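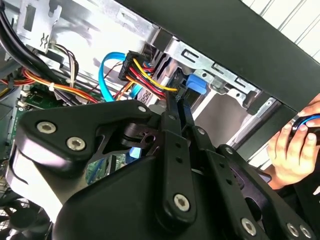
The gripper on the Zeltik teardown cell reaches in beside the blue data cable.

Trefor Yorath starts most mornings with a hex key. The cell he looks after at the Fulatitz recycling works, in an industrial estate behind the rail yard, pulls old desktop computers apart, and its gripper needs checking before the first tower is clamped down.

The screws come first. Linkages on the gripper work loose after a few days of tugging at cables, and a finger that has picked up even a little play will miss a connector. Yorath tightens each one, wipes the plates and runs the fingers open and closed with nothing in them.

Then he checks the wrist camera. Dust from old power supplies settles on the lens, and by the afternoon the colours go dull. "It'll mistake grey for blue, and then it's pulling the wrong thing," he says.

Fulatitz bought the cell from Zeltik and has put 2868 computers through it. The finger links are swapped after around 2000. Spares come from Lloyd, a machine shop two streets over, and Yorath keeps a set in the drawer under the bench.

Cables are still the hard part. Drive cages and boards sit where you'd expect, but no two builders route their wiring the same way. When a new model turns up, Yorath works through it with the arm slowed right down — a job that took him 23 minutes on the last one, a Grestar office tower with the drives set sideways.

He writes the settings in a notebook as well as on the controller. The controller has lost them twice.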